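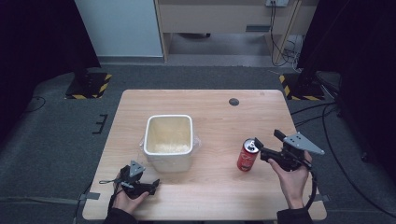
## 3.2 Collecting the Demonstrations

Figure 2. Tabletop setup for the can task, with a hand-held gripper in each hand and a lined white container beside the can.

We recorded 1183 demonstrations for the Skutell set, all with the paired grippers shown in Figure 2. The person holds one gripper in each hand and works at a wooden table. Each demonstration is saved as a separate file. We removed 71 files with gaps in the gripper signal and held back 224 for testing. The rest were used to train the Odoi policy. Files were trimmed at both ends before training, using the same settings for every task.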